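Retail Store Operations, Unit 4: Returns and the Back Room

Okay, so last time we got as far as the sales floor, and I promised we'd get to the part of the store customers never see. I spent three years in the back room at Premitance, in the Nallham branch, so you'll have to put up with a few of my stories.

First, some words you need. A "clean return" can go straight back on the shelf at full price. A "marked return" is fine to use but the packaging has been through something. A "write-off" is gone, and the store eats the cost.
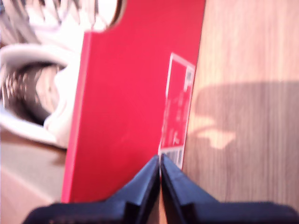 Let's do the numbers from the Eynon worksheet. The store took back 660 pairs of shoes in January. Of those, 545 were clean. That leaves 115 to deal with, and if you got 119 you copied the wrong line (look at the row for exchanges, it's sitting right there to trip you up!).

Now, 23 of those 115 were write-offs, so 92 pairs went to the markdown rack. Work out the clean rate yourselves before we meet — round to one decimal place, please.

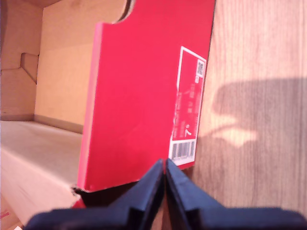

Timing matters more than new managers think. A pair of sandals that comes back in January can sit till spring and still sell. Snow boots that come back in March are a headache, and I've seen them tagged down four times before somebody finally took them home.

The Priltow reading argues for one returns desk near the door. I go back and forth on this. It's quick for customers, but your line ends up in everybody's way at 5 p.m., and then the people coming in see a crowd and walk right out again.

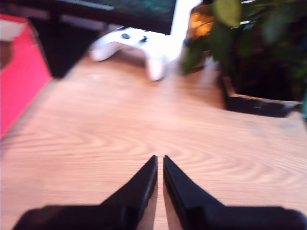

For next class, read the Priltow chapter up to the part on gift receipts and bring a return policy from any store you shop at. Printed, if you can — we'll be marking them up in pairs.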